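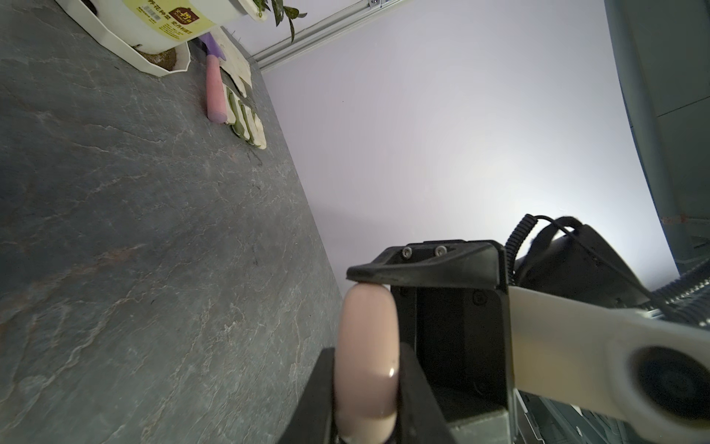 Núcleo de Automação Irnedum – Bancada de Garras

Lista de inspeção: garra Grikilon x garra Savberg, dois braços
Preenchido por: Melquiades Cárdenas
Revisão: Renu Joshi

1. Parafusos do suporte da garra – OK. Reapertar antes de cada troca de dedos.
2. Cabo espiral do punho – OK, sem marca de atrito. Conferir de novo com o braço todo esticado.
3. Conduítes corrugados – ATENÇÃO. No braço esquerdo a folga tá grande, faz alça por cima do antebraço. Prender melhor.
4. Câmeras de punho – OK nos dois lados. Foco refeito em julho.
5. Objetos de teste na bancada (fones brancos, fones pretos, estojos) – OK.
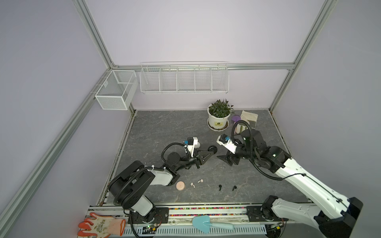 6. Força de aperto
Começar no nível 2, nunca passar de 5 com estojo de fone. No 9 a Savberg marcou a espuma de teste, nao repetir. Estojo rosa: segurar pela metade de baixo, tampa livre. 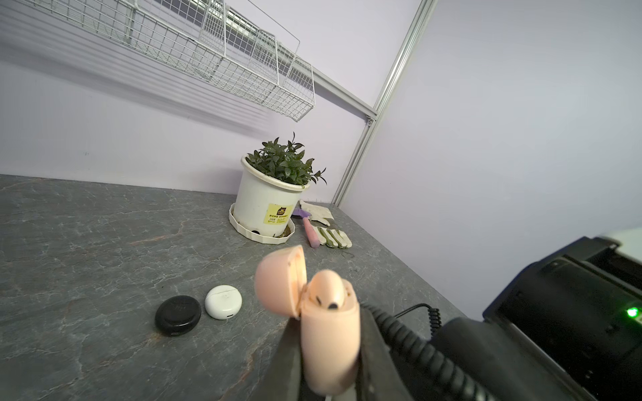 Foto: Renu Joshi / Irnedum

Comentário da Renu: dedo emborrachado dá conta do estojo liso. Falta comparar com o dedo curto, pedido feito à Robles, sem prazo.

7. Parada de emergência – OK, testada 3 vezes por braço.
8. Zona comum dos dois braços – PENDENTE. As garras chegam perto demais uma da outra no meio da mesa, e a direita vai quase até o vaso. 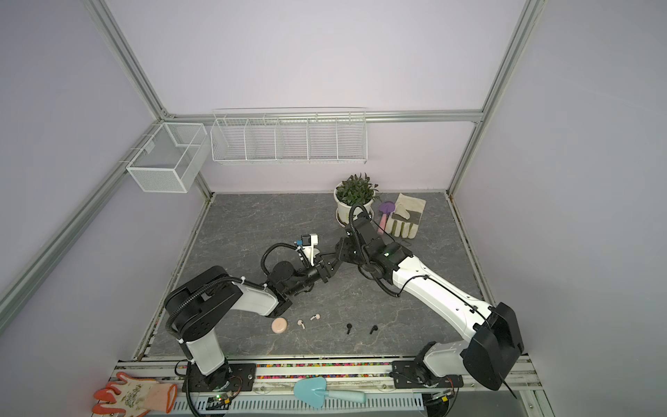
Baixar velocidade nessa zona até o limite novo entrar no controlador. Quem mexer no limte avisa o Melquiades antes de ligar.

9. Liberação: só com item 3 e item 8 fechados.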